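Tips for the packing table when the machines move in next door
Written by Braulio Zamudio for the Serside workshop page, 22 May 2025

In our workshop we check, clean and repack travel bags. Last July the first two automatic lines started, one for sorting and one for labels. The bags themselves are still opened and closed by people, and I think it will stay so for some time. But the work at the table is different now, and these tips come from what we learned.

Keep one height for everybody
Before, each of us had an own table and an own habit. Now the bags come from the sorting line in the same rhythm for all, so people change places more often. Put the table at the height of the belt buckle of the middle person in the team. Marisol Rosales is shorter and uses a flat wooden step. It must be wide enough for both feet.

Ask for the pause in writing
The sorter does not get tired and it sends the next bag when the last one is gone. In the first weeks we had sore wrists. Cirilo Barajas asked that the line waits 40 seconds after every group of 20 bags, and this is now a setting in the Clenditov panel. If your firm buys such a line, ask for this setting before they install it. Afterward it is much harder to get.

Write down what your hands do
The label line reads only what is flat. A person feels that a zipper is going to catch, or that something is left in a small pocket. We keep a notebook for these things, and the new people read it on their first day. Some of the older ones were afraid that the notebook would be used to replace them. You should speak about this openly and early. Abundio Tovar moved to the label line by his own wish, with the same pay, and he says he misses the talking.

Handle a backpack in the same order each time
Lay it on the table and spread the shoulder straps away from the bag, so they do not pull under it. Hold it with both hands, one near the bottom and one at the middle. Press the air out slowly. Run one finger along each seam, then open the large zipper first and the small ones after. A bag with a damaged seam goes back by hand, never on the belt.

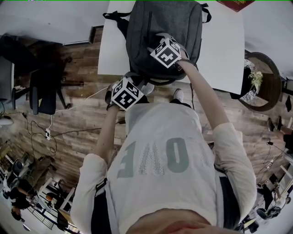 Cleaning the white table
Dark fabric leaves marks on a white top. Use warm water with a little dish soap and a soft cloth, and dry it before the next bag. For old marks make a paste from baking soda, leave it for 2 minutes and wipe without pressing.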